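Keeping oats from going rancid: an interview with Duangjai Chareonsuk

6 Aug 2020

By Rami Kanaan

Duangjai Chareonsuk has spent 14 years measuring how dry foods go stale. She trained as a cereal chemist, worked for a miller at Ninden, and now runs the shelf-life laboratory at Makurau, which tests flour, flakes and bran for small producers. We spoke by telephone for a little over an hour. I had asked to talk about oats, as they give home storers more trouble than wheat or rice do.

The trouble is fat. "An oat has several times the fat of a wheat grain, and it is spread through the whole kernel," she said. "In wheat most of it is in the germ, and you can take the germ out. You can't do that with an oat."

The grain also carries an active lipase, an enzyme that splits fat into free fatty acids. In the whole, undamaged grain the two are kept apart. Once the kernel is cut or rolled they meet, and the flakes can taste bitter within days. Mills deal with this by steaming the groats and drying them in a kiln before rolling. The step is called stabilisation, and Chareonsuk regards it as the most important thing that happens to an oat after harvest.

"If the steaming is short, you get bitterness. If the kilning is too hard, you destroy some of the natural antioxidants and you get the other kind of rancidity later on, the painty one. There is a window between the two, and it is narrower than people think."

I asked how a buyer could tell the two apart. Bitter and soapy, she said, means lipase, and the fault lies with the mill. A smell of putty, linseed or old crayons means oxidation, and that may be the fault of the mill, the shop or the kitchen. Neither is likely to make anyone ill in the amounts eaten at breakfast, but neither can be cooked out.

Her laboratory follows oxidation by measuring hexanal, a small aldehyde given off as linoleic acid breaks down. In the largest trial so far, run on rolled oats from a mill at Ulter, the team stored 427 packs in cabinets at three temperatures and opened them at fixed intervals. Of these, 329 were judged acceptable by the tasting panel at the end. Most of the failures came from the warmest cabinet.

"That was expected. What I did not expect was how much the light mattered. We had clear packs and opaque packs on the same shelf, and the clear ones were failing while the opaque ones at the same temperature were fine. I had always put light third, after heat and oxygen. I would now put it level with oxygen, at least for flakes."

The work was written up with a colleague at Mahasneh, who supplied the film samples. Plain paper bags did badly for moisture and moderately for everything else. Clear polypropylene kept water out but let light in. Metallised film, a plastic with a very thin layer of aluminium deposited on it, was the best of the cheap options. It is thinner than people assume, and creasing it repeatedly opens fine cracks in the metal layer.

"It is a good barrier until you start folding it – then it is a fair barrier," she said.

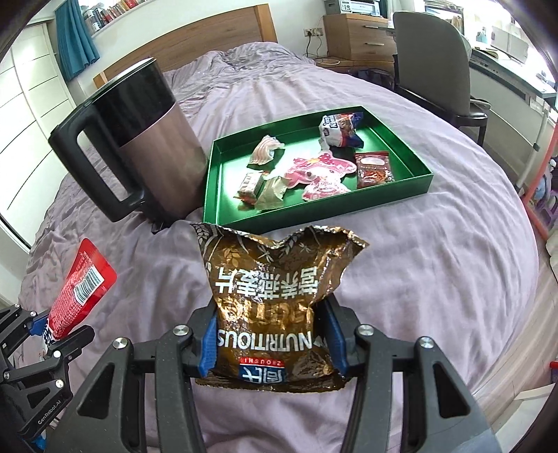 An oat flake pack in a brown and gold foil finish, torn open along the top seam.

An opened pack is a separate problem. The stated date applies to a sealed pack, often flushed with nitrogen, and once the seam is torn the contents are in ordinary air. Chareonsuk advises moving flakes into a jar or tin with a tight lid, filled as near to the top as possible. A bag closed with a clip is acceptable for a fortnight or so in a cool cupboard.

She is against topping up. "People pour the new oats on the old ones. The old ones at the bottom are already oxidising, and the fat residue on the walls of the jar is worse still. Empty it, wash it, dry it properly, then fill it."

Does the freezer help? It does, she said, provided the container is sealed and is left to come back to room temperature before it is opened. Otherwise water condenses on the flakes. The refrigerator she considers a poor compromise, with too many smells and too much opening and closing of the door.

Instant oats, being cut smaller and rolled thinner, have more surface exposed and should be bought in smaller amounts. Steel-cut oats keep rather better. Bran keeps worst of the ordinary oat products, and she stores her own in the freezer from the day it is bought.

Her next trial, due to start at the end of August, will compare 13 kinds of household container, among them glass jars, tins and the lidded plastic boxes sold for cereal. She would not guess at the result, except to say that she expects the lids to matter more than the walls. The samples will be opened weekly and resealed by hand, as they would be in a kitchen, and the first hexanal readings should be ready before the winter.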